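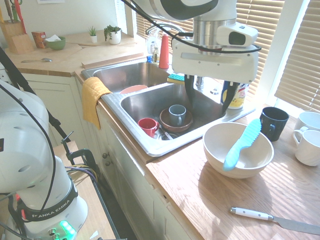
Lekota water bills go monthly, and so does the arguing

Residents of Lekota will start getting their water bills every month in place of every quarter, the town council decided on Tuesday night after a debate that lasted longer than the one over the new bridge.

The change takes effect in April. Until then, households will go on receiving the familiar quarterly envelope, which arrives at no particular time and is often addressed to the previous owner.

Under the new plan, each bill will carry a flat service fee of $5, plus whatever the meter says. Bills will be due 16 days after mailing. Anyone who falls 60 days behind will get a letter, and anyone who ignores the letter will get another one, printed on yellow paper. The council spent a good part of the evening on the yellow.

Vusumuzi Sithole, who runs the town's billing office, told the meeting that smaller bills would be easier on family budgets and would help people catch leaks sooner. A dripping kitchen tap, he said, can go unnoticed for three months under the present system, at which point it is noticed all at once.
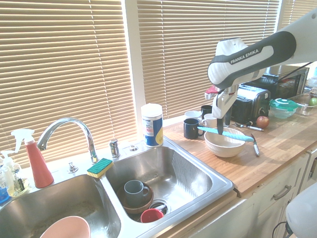 Palesa Mkhize told the council she had no quarrel with paying monthly, but wanted to know why a $5 fee charged four times a year should stay at $5 when it was charged twelve times. By her math that took the yearly total from $20 to $60, and she asked whether the water had been informed of its promotion. The council thanked her for her comment.

Sithole later said the fee covers meter reading, which will also become monthly. The town has one meter reader. He was on vacation in Tatelberg and could not be reached.

A motion to let residents pay online was put off until the town's website is working again. Paper checks will be accepted at the Fover Street window, which closes for lunch.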